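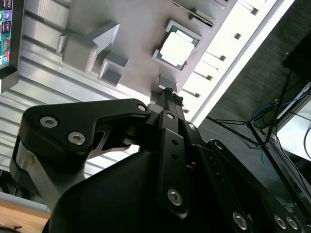

Bench assembly people wanted, Farkas workshop, start February

We need 5 people for small parts work at the bench. Processor chips, sockets, trays, fixture plates, hex screws, that kind of thing. Fiddly but you get used to it. Mornings, 8 till 1, paid weekly.

What you'd be doing:
Seating chips in square sockets and checking they sit flat
Cleaning up printed trays before they go on the bench (light sanding, blowing out the corners)
Fixing plates down on grooved aluminium and getting them square
Writing up anything bent, cracked or missing on the Warnumell sheet - every time please, not at the end of the shift

Steady hands, decent close-up eyesight, glasses are fine. No need for an electronics background, we'll show you. If you've done model making, watch repair, sewing, nails even, say so. Must be ok with an anti-static strap on your wrist and sitting for a good while. Tea break at half ten.

Not a job for anyone who rushes. The last batch was 127 trays and 20 came back with chips seated the wrong way round, so we are a bit fussy now about the corner mark.

There is a short try-out first, an hour, paid. You fit a few chips, take them out again, level a plate. Levente Dudás runs it and he will tell you on the spot wether it's a yes.

To apply send a few lines to Nidia Tello at the Farkas office, or drop a note in at the front desk, unit 76, before 4pm. CV if you have one, don't write one specially. Say which mornings you can't do. Also say if you need step free acess, the side door is easier and we'll meet you there.

Parking round the back, first come.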